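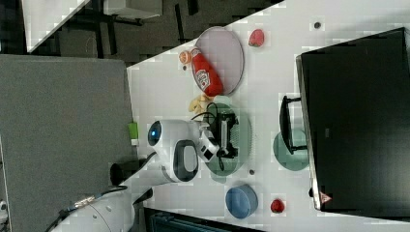
Small holes in a white tabletop used for toy kitchen play: fill, plug or cover?

Posted by Nkechi Nwosu, August 14, 2019
Filed under: Tables and work surfaces
340 views

I have a white table that is used for a toy kitchen set. The top has small dark holes in it, spread over the area where the plates and food go. They were there when the table came to me. I do not know what was mounted on it before, and I have no paperwork for it apart from a Brarow sticker on the underside.

The holes are small enough that no toy falls in. The problems are as follows. Crumbs and dust collect in them, and a damp cloth pushes the dirt further down. The rounder pieces of play food sometimes settle on a hole and sometimes roll past it, so the layout is never the same after someone leans on the table. The dark spots are also very visible on a white surface.

The set is a mixed one: several plates, a blue bowl, a ketchup bottle that is usually left lying on one of the plates, strawberries, a banana and other fruit. Some of it was bought together and some was added later.
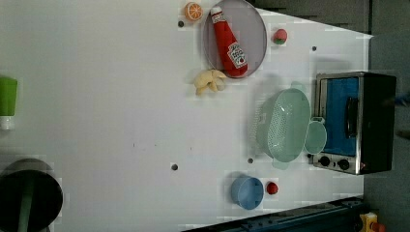
The heaviest item is the toy oven, which stays at the far side of the table and is not moved when the surface is wiped. The colander and the cup are moved every time. I mention this for anyone who is going to suggest a mat, as I would have to lift the oven or cut the mat short of it.

I see three options: fill the holes flush with something white, press in plastic plugs, or cover the top. I would like a repair that can be wiped daily and that can be undone if the holes are needed again. Two of them still have thread in them. I have not checked the rest.

Second point, less urgent. Is there a sensible way to stop the fruit from rolling that does not involve sticking anything to it?

Adaeze Omoregie
Marked as helpful by 34 readers

Check the thread before anything else. If two holes are threaded, there are probably metal inserts set in the top, and the others may be the same. Shine a flashlight straight down and look for a metal edge. Hard filler should not go into a threaded insert. It can be drilled out later, but the thread rarely survives that.

For threaded holes, use nylon set screws in white or natural. Measure the thread with a gauge, or take a bolt that fits to a hardware store and match it. Turn the set screw in until its top is just below the surface. Flush is acceptable. Proud of the surface is not, as a cloth will catch on it and a plate will rock. Check the length against the depth of the hole first. A screw that bottoms out too early has to be trimmed, and nylon trims easily with a sharp knife.

For plain holes, use soft white wax filler of the kind sold in sticks for furniture repair. Procedure:

Vacuum the hole with a narrow nozzle.
Wipe the rim with rubbing alcohol on a cotton swab and let it dry. Try the alcohol on the underside of the top first.
Press in the wax with a plastic spatula until it stands slightly above the surface.
Scrape level with the straight edge of an old plastic card.
Buff with a dry cloth.

Wax comes out again with a wooden skewer. It softens in heat, so keep the table out of strong sun. Expect to top it up now and then. I used the same method on a sewing table in November and have redone one hole so far.

Push-in plugs with a domed head are the wrong product for this. They are made for the sides of cabinets.

If the holes go all the way through, put a piece of tape across the underside before filling, and take it off afterwards.

Femi Isah

I would cover it. A clear vinyl desk sheet costs less than the time spent on the holes. Cut it with a utility knife and a steel ruler. Stop it 2 inches short of the oven and run a strip of removable tape along that edge. Crumbs stay on top and wipe off.

The disadvantage is that the holes remain visible. A white sheet would hide them, but the ones I have seen show every scratch, and the white never matches the table.

For the rolling: check the table with a level. Mine was low on one leg and most of the trouble stopped once I had adjusted the foot. Whatever still rolls goes in the bowl.

Uchenna Olaniyan

Toothpaste. Works on walls.

Adaeze Omoregie

Toothpaste dries, shrinks and cracks, and it dissolves under a damp cloth. Not suitable for a surface that is wiped every day.

I agree with Femi about the level. It should be done before the vinyl goes down, if vinyl is used. A sheet on a sloping top will not cure the slope.

Nkechi Nwosu

Thank you. I used a flashlight as suggested. There is a metal edge in every hole, so all of them have inserts, and I have ordered nylon set screws. The table was also low at one corner. I turned the foot out until the level read true in both directions, and the fruit now stays where it is put unless the table is knocked.

I will hold off on the vinyl until the screws are in. One remaining question for Adaeze: should the slot in the head of the screw be filled as well, or is it shallow enough to leave?

Adaeze Omoregie

Leave it for a week and see whether it collects dirt. If it does, a thin smear of the wax in the slot is enough, and it can be picked out when the screw has to be turned.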